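Stationery & Desks > Storage > Wall and shelf

Wire mesh tower or wall basket for small desk stuff?

Daithí Flanagan
Saturday, July 30, 2022

I've got both now and I'm not convinced by either.
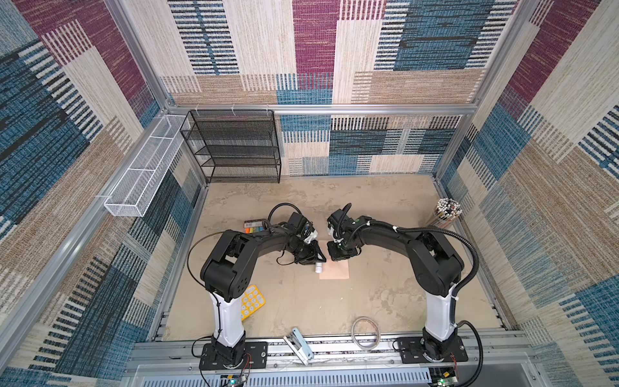
The black mesh tower was meant to sort me out. Five tiers, against the back wall, one kind of thing per tier. The white wall basket with the compartments came after that, when the tower didn't do what I'd hoped. And still the stapler, the tape, the chalks and the pencils live on the work surface, and I shove them about every time I want to do anything.

I've been told to buy a third thing, the Bendesar drawer block, by a person who says it "changed her desk". I doubt it. Before I hand over more money, can someone tell me whether mesh is any use for small items, and whether pencils are better standing in a cup or lying flat? Mine are in a clear one in the corner.

Tags: mesh shelving, wall baskets, stapler, pencils, chalk

Veronika Fankhauser

I wouldn't buy the drawers. I had an Ortner set for two years and all it did was hide things I then bought again.

Mesh is poor for anything thin. Pencils poke through, chalk sheds dust onto whatever is on the tier underneath, and paper clips are hopeless. If you want to keep the tower, cut a piece of stiff card for each tier and lay it in the bottom. Cereal boxes do fine. Chalks stay in their own box, lid on if it has one, lowest tier.

Stapler and tape go in the wall basket, but only if it's hung level and you can reach it sitting down. If you have to stand up for the tape you will leave the tape on the desk. I've never seen a basket cure that.

Leave the pencils in the cup. Lying flat they roll, and you can't see which ones need sharpening.

Fabian Holzer

get the Alska one, mine's been great. holds loads

Ambros Eberhard

I'd question whether the storage is the trouble at all. Five tiers and a basket is plenty for a stapler and a box of chalk. Shops are very keen to tell you otherwise — the Selura catalogue has a whole section on "desk calm" and it is all boxes.

Try this before spending anything. Take everything off the surface for a week and bring back only what you reach for. I ended up with the pencils and the tape. The stapler went on a shelf and I've used it perhaps once a month.

I half agree on the card liners. They work, but they sag if you put anything heavy on them and they look dreadful by July. Thin cork lasts longer. As for Alska, Fabian, which one? They sell about 1000 of the things.

Contact us | Copyright 2022 | Back to top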